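Club diary, August, gone eleven at night

Home late again and I stink of solder, but I want to get this down before it all goes out of my head. We had 7 of us in tonight, which is a good turnout for the holidays, and for once the kettle worked. The Olldale contest is getting close enough that people have stopped saying "plenty of time", and somebody has written the days left on the whiteboard in red, which I could have done without!

The task this year is taking a computer to bits. Proper recycling stuff: memory out, drive out, anything worth saving into the right tray, and the arm has to do it without wrecking the board. We named our entry Tundex last winter after a very silly vote (I wanted Rollix, and I still think Rollix is better, but there we are). My job is the bit of code that decides how far down the fingers go, so if it crunches something, it's my fault.

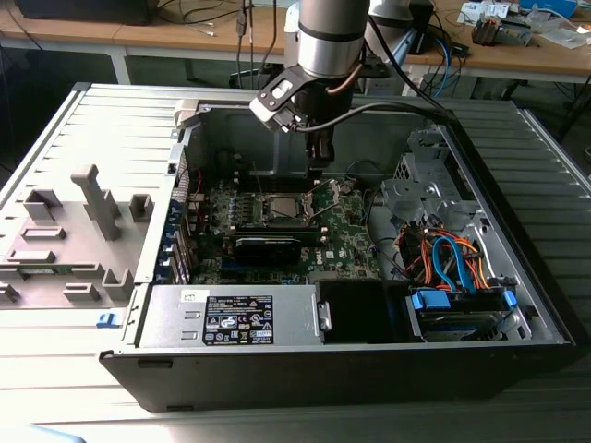 Written up by me, Olldale Robot Club, bench two

So, the old Dell. I've grown quite fond of it. Laid on its side with the panel off, it looks like there's loads of room in there, and then you try to plan a path down past the graphics card and there's hardly any. And the wires! Orange, red and blue, all bundled up by the drives, exactly where I'd like to be able to swing across. I spent most of the evening adding a "keep out" box round them, then making it smaller, then making it bigger again.

We did 67 practice runs in total, mostly just down, pause and back up. The first lot were awful. I had the height measured from the wrong place, so it kept stopping miles too high and looking thoughtful. Once I'd sorted that out it was much better, and by the end I only had to hit the stop button 4 times in a whole batch, mainly out of nerves.

Still to do: slow the last bit of the drop right down, borrow the Asfaw book on grasping back off whoever's got it, and label the trays. Oh, and find my good screwdriver, I know I had it at teatime. I've said I'll be there for 2 tomorrow to open up, so I really ought to go to bed.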